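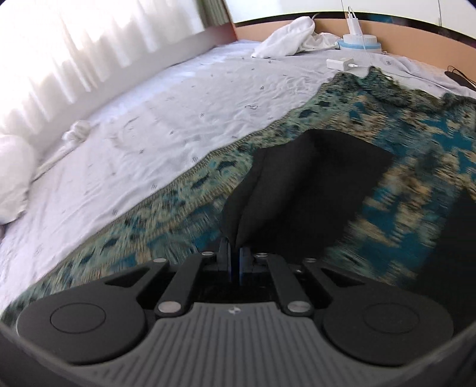 Does training on demos from hand-held grippers carry over to a real arm, for cloth?

Posted by Kipchumba Sang, December

I'm trying to reproduce the folding result from the Clusevik paper. They collect demonstrations with a hand-held gripper in people's homes, train a diffusion policy on them, and run it on an arm that was never used for collection. They report that variety of rooms matters more than number of demos per room. I have 2000 demonstrations from 19 bedrooms, mostly dark garments on beds with patterned covers. On rigid objects my policy is fine. On cloth it reaches the right corner and closes too early, a little above the fabric. Same fingertips on both devices. Validation loss looks normal. Is this a data problem or a calibration problem?

Wenche Solheim

Probably latency before anything else. With a hand-held device the image and the gripper width are logged together, so the policy learns that the fingers close at the moment the image shows contact. On the arm you have camera delay, inference time and the delay of the gripper itself, and these are not the same size. If the gripper responds faster than the arm moves, it closes before the arm has got there. On a mug you don't notice, as the fingers close round it anyway. On cloth lying flat you miss.

Measure the two delays separately. Send a sine wave to the gripper, log the measured width and find the shift that lines them up. Do the same for the arm. Then send each command early by its own delay. We did this on the Solberg rig and most of the early closing went away with no retraining.

Also check your height. A person pushes the fingertips down into the mattress without thinking about it, and the recorded path includes that. If your arm controller is stiff or has a table limit set, it may be stopping short.

Beverley Cosgrove

just get more data. we went from 2000 to 3000 and it got better

Åsmund Fjeld

More data may help but I would not start there. Wenche's test takes an afternoon.

Two things to add. Dark cloth against a busy cover gives very little shading to judge depth from, and fast hand movement blurs the background. Look through the last 10 steps before each grasp in your training set. If many are blurred, the policy has few clear views of the moment that matters. We asked our collectors to slow down just before closing and kept the rest at normal speed.

Second, validation loss will not show this. It is averaged over the whole path and the grasp is a small part of it. Plot the width error on its own, near the closing point — it should be obvious then.

On the room question, our own results agree with the paper for picking up. For the second fold they did not, and I don't know why.

Last updated: December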